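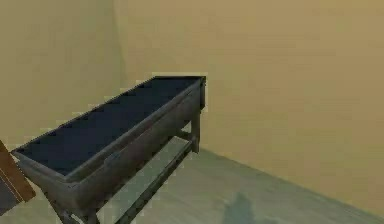
Can an executor sell furniture before probate is finished?

Posted by Vikilen, 16 June 2019

My aunt died in January and left a will naming me executor. I have the court letters. The will splits everything equally between me and two cousins and doesn't mention furniture. A storage unit is costing the estate $286 a month and I'd like to sell what's in it. One cousin says I can't touch anything until the judge closes the estate. Is that right?

Erkitz
Usually no. Once you have your letters, most states let an executor sell ordinary household goods if the will doesn't leave them to someone. Read your letters first, as some courts limit what you can do without approval. Write to both cousins with a list and give them 20 days to ask for anything they want to keep. Put the money in the estate account, not your own, and save every receipt. If anything might be worth over $1000, get a written appraisal before you sell it.

Moon
We just split my dad's stuff up and no one complained. I wouldn't worry.

Drestilex
Be careful with that if there are debts. Creditors get paid before heirs, and an executor who hands things out too early can end up owing the difference. I had to cover a $921 medical bill that way. Call the probate clerk and ask when the claim period ends in your county. They can't give legal advice but they will tell you the dates.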